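Planning the Second Arm Before Buying the First

By Nikola Adamczyk

Lasdale runs short-stay apartments, 200 of them, and spends more on bathroom turnover than on any other part of cleaning. In September the company set out to learn whether a two-armed robot could take over part of that work, and what it would cost to find out. The answer to the second question came first, and it shaped everything after it.

The original plan was to rent a machine, put it in a vacant unit and let it practice. The quote covered delivery, a technician and insurance for the fixtures. The operations team looked at the total and asked for a cheaper way to fail. They settled on simulation, with a bathroom built in software and a two-armed robot model working at the vanity.
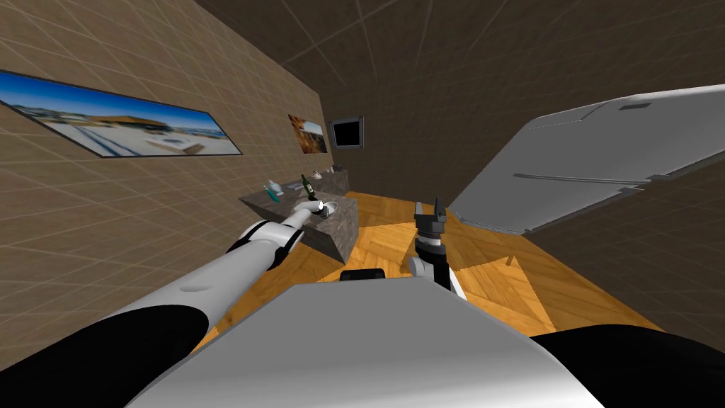 The simulation license and the modeling work came out of one budget line, which made approval easier. Zullesari, the contractor hired to build the rooms, charged by the layout. Lasdale bought 6 layouts, enough to cover most of its floor plans, and left the odd ones for later. The contract ran to seven pages. The part that took longest to agree on was who would own the room models once the work was done. Lasdale kept them.

Buyers who are new to this tend to budget for the robot and forget the hands. Grippers are priced separately from arms in many quotes, and finger pads are a wear item that belongs under supplies. Lasdale's first spreadsheet had a single row for "end tools." The current one has rows for grippers, spare fingers, pads, mounting parts and the hours needed to swap them. It also has a row for training staff to do the swapping, which had been left out of both earlier drafts.

Reach was the other early question. A counter that suits a person standing at a sink can be awkward for a fixed shoulder, and a bottle next to the bowl is easy to knock over on the way to something else. Working that out in software costs staff time. Working it out in a finished apartment can cost a countertop — and a night's booking. 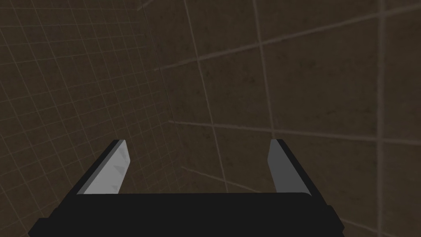 Two suppliers made the shortlist. Abubakari offered a lower purchase price with service billed by the visit. Skisia wanted more up front and included service for the length of the lease. On paper the gap was small. Lasdale's planners ran both against a slow year and a busy one, and the order of the two changed depending on how many visits they assumed. They asked each supplier for its service records and are still waiting on one set.

The planning file now holds 1019 simulated runs, and each is tagged by layout and by task. The team reviews the failures first. A run that ends in a missed grasp gets a short note on whether the fix would be new software, a different gripper or a change to the room. Room changes go into a separate budget held by the property side, and that has slowed a few decisions.

No purchase order has been signed. The next step is a lease for one machine in one apartment, with an exit clause after the first term and a fixed sum set aside for repairs to the unit. The property side has asked that the apartment be one already due for new flooring.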